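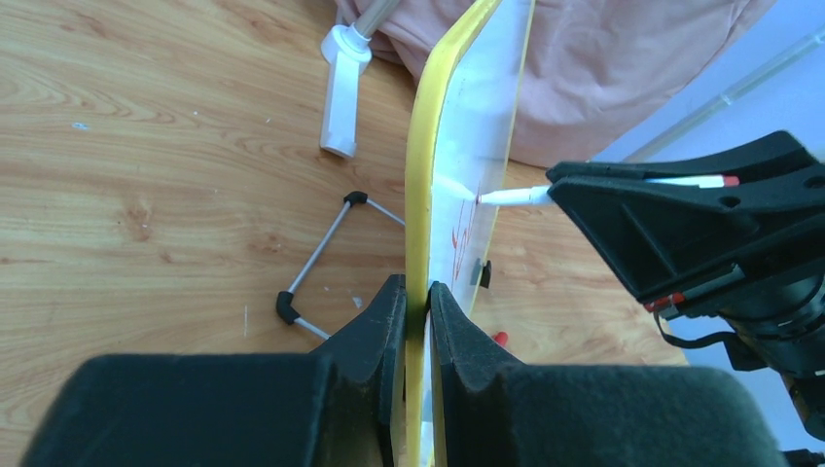
I've been running my Saturday maths tutoring out of the spare room for years now, and the thing that finally got me to spend money was the markers. The Ledetti fine tips (pack of 12, $40 from Hulton) are so much better than the supermarket ones it's a bit embarrassing! They glide on, the colours are proper colours, and the orange isn't secretly brown. I've been using them on the little whiteboard with the bright yellow frame, and the red looks gorgeous against that pale face.

Gripes? The caps are stiff — Tala Kanaan, one of my Year 8s, hands hers to me every single time — and the green gets a bit scratchy if you store it tip up. Lay them flat. The red also wants a second wipe if it's been left overnight.

I'd still buy them again, and I'm already eyeing off the chisel tips for May. Four and a half stars from me.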